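Trip reports > Visits > Prokumholm records store and bindery

Visit to the Ullow records store, Prokumholm, 8/12/19

Our local history society has been talking for two winters about where its parish papers should go, and the Ullow store at Prokumholm was the nearest place that would let us look behind the counter. Six of us went. The store opens to groups once in summer and once in February, and the February visit is the one to avoid if you mind the cold, as the strongrooms are kept cool and the walk up from the station is open to the wind the whole way.

The train was on time. From the platform you go left, over the footbridge and past the old Finano soap works, now flats. The store has no sign on the road side. We walked past it once and had to come back. There is a bell at the side entrance and a book to sign, and bags and coats go into lockers that take a coin and give it back.

Indira Pisharody met us and took us around. She has worked there since the building was converted and she speaks quickly, so I did not get everything down. The building was a seed warehouse until the sixties, then stood empty, then was used for furniture. The thick walls were the main reason for choosing it. They hold the temperature steady with very little machinery, and the heating bill is lower than at the old site in town.

We started at the loading bay, where new deposits come in. Everything goes first to a quarantine room with its own door. Boxes stay there for 12 days, with sticky traps laid on the floor, and the traps are checked before anything moves on. Silverfish are the usual trouble. Book lice turn up in papers that have been kept in a garage. Trudy Wihongi asked about mold, as part of our collection sat in a vestry with a leaking gutter for years. The answer was that moldy papers are taken, but they are bagged separately and the depositor is told it will be slow. Cleaning is done by hand with a soft brush in an extraction hood.

Next came the sorting room. Papers are taken out of whatever they arrived in, and paper clips, rubber bands and plastic sleeves are removed. Staples are only pulled if they have rusted. The original order is kept even when it makes no sense, and a slip goes in wherever something has been moved. We were told not to do any of this at home before depositing, and above all not to sort letters by date if they came to us in bundles. I am afraid we have already done that with the schoolmaster's letters.

The main strongroom has rolling shelves on rails, with a wheel at the end of each run. There is room for 2000 meters of shelving and it is just over half full. Maps are kept flat in steel drawers, with the largest rolled around wide tubes on a rack along the far wall. The labels use a plain running number with no letters or subject codes. Ravindran Annamalai thought that would make things hard to find, but the subject work is all done in the catalog and the shelf number only has to say where the box is. When a box comes back from the reading room it goes in exactly the same place.

After that we went up to the offices, where the catalog is written. It is ordinary office space with carpet, long white desks and wooden cabinets. The catalogers each take one collection at a time and stay with it until it is finished. A small family collection might take a week. The Doãn papers, the largest private deposit they hold, have taken four years so far and are expected to take two more. They came with no list of any kind, in three languages, and many of the photographs have nothing on the back. 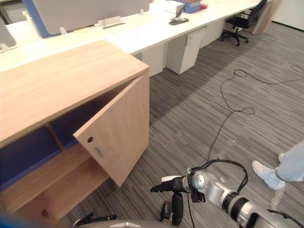 Tharun Marar asked whether four years on one family was a fair use of the staff when small societies wait so long for a reply, and said he would sooner see every deposit given a rough list first and a proper catalog later. Indira did not disagree. A rough list is what they now do for anything new, one line for each box, and it goes online within a month of the papers leaving quarantine. The older backlog is still being worked through in the order it arrived.

We had a break then for tea in the staff kitchen. Bring your own lunch if you go. There is a bakery by the station but it closes early, and the soup place mentioned in the visitor leaflet has gone.

The bindery was the last stop and the one most of our group had come for. It is a single long room on the north side with good light. Isamu Murakami was working on a rate book whose spine had come away. He had lifted the old leather in one piece and was lining the back of the sections with thin Japanese paper and wheat starch paste. The paste is made fresh and thrown out after a few days. He uses it because it can be softened again with water if someone later needs to undo the work. The old spine goes back on over the new lining, and where there is a gap he fills it with dyed leather, close to the original color but not matched so well that the repair is hidden.

He showed us a volume that had been mended with household tape. The tape itself had dropped off and left brown stains through several pages. There is not much to be done about the stains. He asked us to pass the word on about tape, so I am passing it on.

On costs: depositing is free for societies and parishes within the district, and the papers stay the property of the depositor. Boxes and folders are supplied. Binding repairs are charged, and a job like the rate book comes to 210. Copies for members can be ordered at the reading room desk, and you may use your own camera without flash once you have filled in the form.

A few things to settle before our next meeting. We need a list of what we hold, even a poor one. We need to find out who owns the choir photographs. And somebody has to decide about the minute books, which are still in use at the back end and could not be deposited whole. Ravindran has the deposit form and the leaflet on packing, and will bring both.

The return train leaves from the far platform, so allow time for the footbridge.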